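Perguntas frequentes - Tampos Dalline

Qual é a diferença entre o acabamento mate e o polido?
O mate dispersa a luz e disfarça melhor as dedadas. O polido exige limpeza mais frequente.

Que produto de limpeza devo usar?
Detergente neutro diluído em água, aplicado com pano macio. Não use lixívia nem esfregões abrasivos.

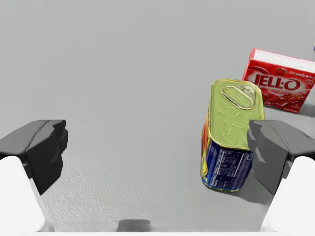 Superfície mate em cinzento-claro, com ligeiro granulado (imagem gerada por computador).

Posso pousar tachos quentes?
O tampo suporta até 100 °C durante dois minutos. Acima disso, use uma base.

Os tampos podem ser cortados à medida?
Sim, na oficina de Flillville. A referência 1355 só é fornecida em medida fixa.

Qual é o prazo da garantia?
Dois anos - não cobre riscos nem cortes feitos fora da oficina.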